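Thread by Sosina Derese
2 min read

1/ Notes on how tabletops get finished at Bogale. Most complaints about wood tables come down to the coat on top. Long thread, no sales pitch.

2/ Oil soaks in. It is easy to patch, weak against water rings, and needs a fresh coat every October if the table sees daily use.
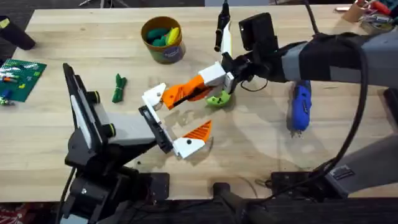
Light wood top, two arms meeting near the center.

3/ Film finishes sit on the surface. They shrug off coffee, but a deep scratch means sanding the whole top – spot repairs show.

4/ Sand to 120, then 180, then stop. Past that the oil has trouble getting in. Wipe with the grain and leave it overnight.

5/ Cost for the Brustbridge order: $352 in finish and abrasives for the full batch. Labor was over 50 hours, mostly waiting between coats.

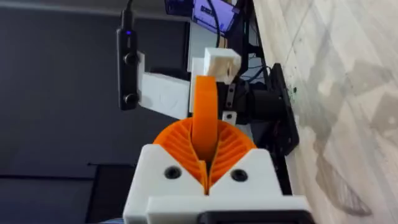

Orange on orange, held upright between the fingers.

6/ Undersides get one coat too. Skip it and the two faces take up moisture at different rates – the top cups by spring.

7/ Next thread is on edge profiles. Questions by Friday, please.

Recent threads
Edge glue and clamp spacing
Why the Nerkia bench was rebuilt
Shipping flat tops to Plurnavbridge

© Sosina Derese | Contact | Back to top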